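Help Desk Log — Manuscript Formatting and Submissions
Posted by the Prutgate Writers' Desk in December
13 comments | 80 shares

Ticket 2140: Kombo keeps dropping my scene breaks

Hello, and thank you for reading this! I've been writing short mysteries in Kombo for a good while now and I love it dearly, so please don't take this as grumbling. My newest story is a locked-room piece of 4000 words, and the magazine I'm sending it to wants a plain manuscript file. When I export, every scene break vanishes. My detective is asleep on a train in one line and in the very next she's questioning the cook, and a reader would think she'd sleepwalked there.

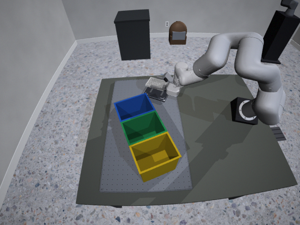
I did try a few things before bothering you. I closed the program and opened it again, I exported under a new file name, and I copied the whole story into a fresh project (which lost my italics too, so I went back to the old one). My breaks are just blank lines — I press Enter twice and carry on, the way I always have.

Reply from the desk

Thank you for such a clear write-up, and for telling us what you'd tried. The blank lines are the trouble. Kombo's manuscript export closes up empty paragraphs, and it can't tell a scene break from a stray tap of the Enter key. Could you put a single # on its own line at the first break, center it, and export again? Please leave the others alone for now so we can compare.
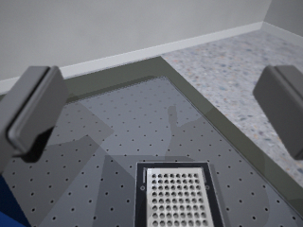
Well, the first break came through beautifully, and the rest are still missing, so I'd say you've found it. I went ahead and did them all. Now there's one odd leftover: the last # lands at the very top of a page, all by itself, and it looks a bit lonely up there. Also, the story opens with a newspaper clipping, and its heading has slid over to the left margin.

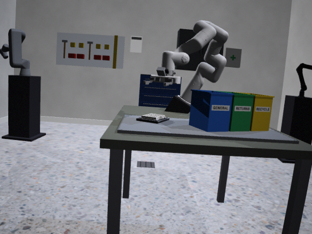
ERKECK, December — The body of a night clerk was found

That's how the clipping starts, and it ought to be centered.

Reply from the desk

The clipping is using the Body style, so the export treats it like any other paragraph. Change that one line to Heading Small and it should stay put. As for the #, turn on "keep with previous" under Paragraph and it will move back with the scene before it. Most editors won't mind either way, but I understand wanting it tidy!

Both done, both fine. I sent the story off at 9 p.m. with a cup of tea beside me. Thank you again, you've been very patient.

Status: closed

Recent tickets
Grala import turns curly quotes into question marks
Word count differs between Kombo and the exported file
Chapter titles repeat in the page header
Where did my footnotes go?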